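2025-09-10
Bowls, bins and the long table

Came in early with a thermos of tea and the best intentions of finishing the crockery list before anyone else got to it. I got as far as the bowls, which is further than last time, so I'm calling it a decent morning and writing it up while I still remember what I decided.

The January list has been driving me a bit batty. It says "bowl, small" for nearly everything, and Nelly quite rightly pointed out that a small bowl to her is a cereal bowl and a small bowl to me is something you'd put olives in. So from today we go by colour first and size second. Verna would like names as well (she has been calling the pale one Magsi for weeks and I'm afraid it's catching) but I've kept those off the labels for now.

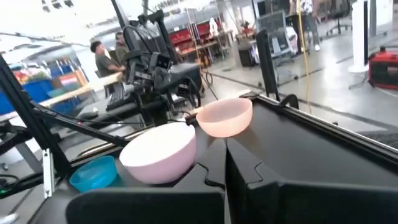
The white one is the bowl I'd been fretting over. Under the lights it has a faint pink tint, and I went back and forth on whether to write it down as white or as pale pink. White won, with "pinkish" in brackets, mostly so it doesn't get muddled with the peach. The peach one is smaller and its rim is translucent, so it glows a little when the light catches it, and I must say it's my favourite of the lot. Turquoise needs no explaining. It's glossy inside and you could find it from across the room, and Eliseo says he does.

Old label numbers, for anyone still working from the January sheet: white was 43, peach was 1957, turquoise was 2092. I have no idea what system produced those and Jaqueline, who wrote them, can't remember either. They're crossed out in pencil so we can still read them if something turns up in the Drollar folder.

Colour is also how I'd like to do the bins, while we're being sensible. Blue bins along the side for whatever is in use this week, red ones on the red shelving for things that are staying put. Štěpánka thinks that by Christmas we'll all be dropping things in whichever is closest. She may well be right, but I'd like to try it.

Left to do: plates (5 on the list, descriptions hopeless), the mugs from the Breltley box, and fresh labels in thicker pen. Nelly has the good marker. Please don't put tape on the inside of the bowls, it leaves a gummy patch and I spent far too long on one with dish soap and my thumbnail.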